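What should we expect from a robotics lab open day? (and is it any good for kids?)

Posted in: Days Out, Nirville and surrounding area

Ravn is holding an open day at its Draltness site in December and my two have found the flyer, so I suppose we're going. They are 6 and 11. The older one wants to be an engineer and the younger one wants to be a dog. The flyer says "live picking demonstrations all afternoon" and has a drawing of a robot shaking hands with a businessman, which tells me nothing. Has anyone been to one of these? What do you see, how long does it take, and will anybody let the children press something? Also parking.

mapleandmoss

3 replies

Paweena Wongsuwan

We went to the last one. Lower your expectations of the handshake. There is no businessman and the robot has no hands to speak of.

What you get is a short talk in the lobby (14 slides, I had time to look at the corner of the screen), and then they take you through in small groups to the picking cells. A cell is a table with an arm on one side and a couple of bins. The arm takes things out of one bin and puts them in the other. When it has finished, it takes them out of the other bin and puts them back. My husband said it was like watching himself tidy the garage.

I went in prepared to be bored and stayed for 2 rounds. The part I hadn't appreciated is that the machine isn't told where anything is. The staff tip in a mix of stuff, whatever way up it lands, and it has to decide whether to pinch a thing or use the suction cup. Flat and smooth is usually a job for suction. Anything with holes or odd corners is a finger job, and anything shiny seems to give it a small crisis. Ours had three goes at a foil packet before getting it, and the whole group of adults clapped as if it had landed on the moon.

The setup is a lot more homemade than I expected from the lobby, which has a water feature. 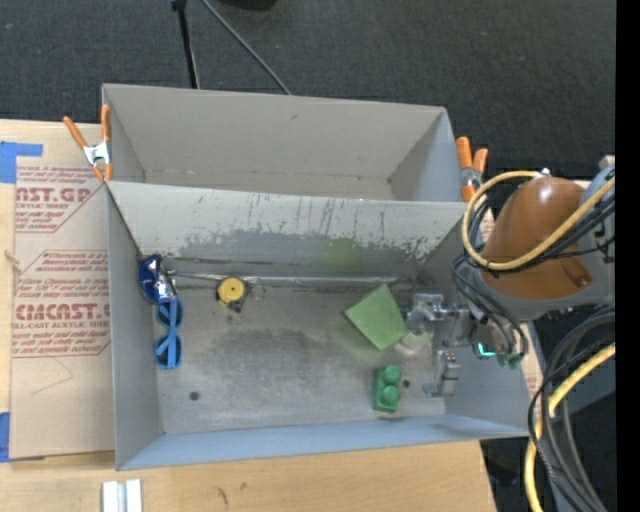
If your older one likes engineering, tell her to ask what happens when it misses. The young man running our cell had clearly been waiting all day for that. He explained that a miss gets saved and looked at later along with the successes, and that the misses are more useful – a view of failure I have tried to bring home with mixed results.

Pressing things: yes, one thing. Each child got to press the start button once. There is a strip of tape on the floor you stay behind, and they are serious about it, so keep hold of the dog.

Allow an hour and a half. The parking is behind the building and the sign for it is after the turn.

gatepost_gary

Been to the one at Iverau, not this one, so can't say for sure. That was mostly forklifts. Driverless ones. Very slow. Good biscuits. If it's the same sort of thing then take a coat, because they leave the loading door open.

Bjartur Briem

Mostly agree with Paweena, with a few corrections from someone who went in the morning and again at 3 p.m. with a different child.

Go early. By mid-afternoon the line for the cells was out past the water feature, and the talk had been cut down to a man saying "it's all on the website."

The button is not for every child if the group is big. They pick. Mine was not picked, and we discussed this as far as Nirville.

On the six-year-old: mine lasted longer than I did. Small kids don't mind that it's slow. They start guessing which thing it will go for next, and they get quite loud about it. The staff seemed to enjoy that. What they enjoy less is "will it take people's jobs," which a man in our group asked at each stop in slightly different words. He got the same polite answer each time, word for word, so perhaps that part is automated already.

There's a handout with a maze on the back. Take your own pencil.

mapleandmoss

Thank you both, and Gary. Booked the 10 a.m. slot. Will bring coats and pencils.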